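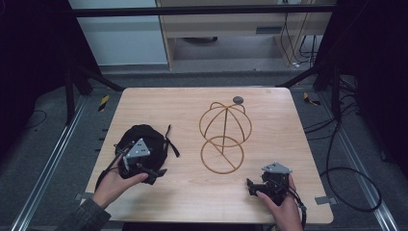

A pair of handheld grippers, a black cap and the stand it is meant to end up on.

Zerbridge has started renting out its two-handed gripper kit by the week, and Shuk-fan Mak signed for the first one before the rest of us had finished reading the price list. For $437 you get two grippers, cables, a carrying case and 33 pages of manual, 4 of them on how to close the case.

The idea is simple enough. You do a chore with the grippers in your own hands, the kit records it, and a robot arm is later expected to learn from your example. Mak's chore was putting a cap on a wire hat stand. She has been dressing herself without help for decades and reports that this was no preparation at all. Fabric folds wherever it likes, and the stand is light enough to wander off if you lean on it.

The grippers themselves we liked. The squeeze is smooth, and your wrist gets used to the weight by the second morning. The cables we liked less, and Pin-yu Yu has now been told twice to stop stepping over them with coffee.
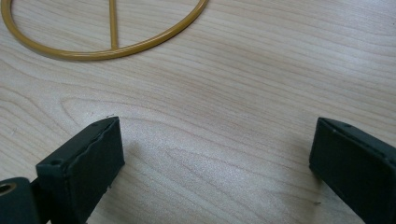 Fingers open, with the ring on the tabletop just ahead.

Setup took Yao-tsung Lau most of an afternoon, against the "few minutes" in the manual. Support answered his email the same day, politely, with a link to the manual.

Would we rent it again? Yes, for a week, with a heavier hat stand. The kit is ours until the end of the month and the sign-up sheet is on Mak's door. Bring your own hat.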